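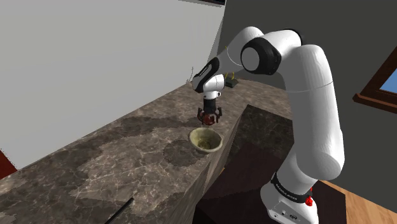
Robot arm, bowl, kitchen counter. All of it simulated.

My sister-in-law asked me at dinner when she can buy a robot that clears the table. I said "not yet" and then talked for so long that my food got cold, so I figured I'd put the rest of it in a post and spare everybody.

I've been reading and watching everything I can find on kitchen robots since we moved to Stinholm, mostly because our new place has no dishwasher and I have become a bitter person at the sink. And the thing that keeps surprising me is how small the jobs are that people are still working on. Put a thing in a bowl. Take a thing out of a bowl. Move the bowl over there. My nephew could do all of that before he could say the word bowl!

A lot of this work gets done in simulated kitchens first, and I used to be snooty about that. It felt like cheating. Then I spent a long weekend with a little hobby simulator called Ikance (free, ugly menus, crashes if you look at it wrong) and tried to get an arm to drop one lump of pretend food into one pretend bowl. I gave it 66 tries. It got the lump into the bowl 16 times. On most of the others it let go too early and the food went on the counter, and on a few it leaned on the rim and shoved the bowl clean off the edge. I was so glad none of it was real, I can't tell you. I would've been mopping until March.

So I've come around on simulation. You can fail all night and nothing breaks, and you don't have to buy more tomatoes. What still bugs me is how much it leaves out. My pretend food never squished or stuck to anything or dripped. Real chicken is slimy! You pick it up and it slides back out of your fingers, and you adjust without thinking about it.

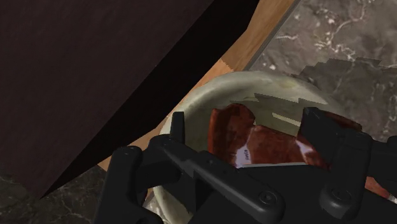 The other part I never appreciated is how big a gripper is compared to a hand. When I reach into a bowl my fingers sort of fold up and fit themselves around whatever's in there. With a two-finger gripper you need room on both sides of the food for the fingers to go down, and a bowl is the worst possible shape for that, all curved walls sneaking in toward the middle. I moved my lump over by a tiny bit and the whole approach had to change. Swap in a bigger bowl and it's a different afternoon.

There's also the factory side. A friend of mine works at Ukex, where they pack trays of parts, and they've had an arm on the line for six years. It's great. It does one tray, one part, same spot, all day long, and she says the only time it sulks is when somebody bumps the fixture. But that's a place built so the arm never has to wonder about anything. My counter has mail on it. My counter has had the same rubber band on it since we moved in, and I couldn't tell you what it's for.

If you made me guess, I'd say nearly 10 years before something I can afford will clear a table with mixed dishes on it, leftovers and all. Loading one kind of bowl from one kind of bin in a cafeteria kitchen, I could believe that a lot sooner. A couple of people in the comments on my last post thought I was being gloomy, and one of you swears by the window-washing gadget from Ene, which, fine, I'm a little jealous of your windows. But windows are flat and they stay put.

Next I want to try the reverse job, getting the lump back out of the bowl, which I have a feeling is going to be much worse. I'm also going to try a wider bowl and a slower arm, and if anybody has a working gripper file for Ikance that doesn't fall through the floor when you load it, please send it my way. In the meantime there's a lasagna pan soaking and it's my turn.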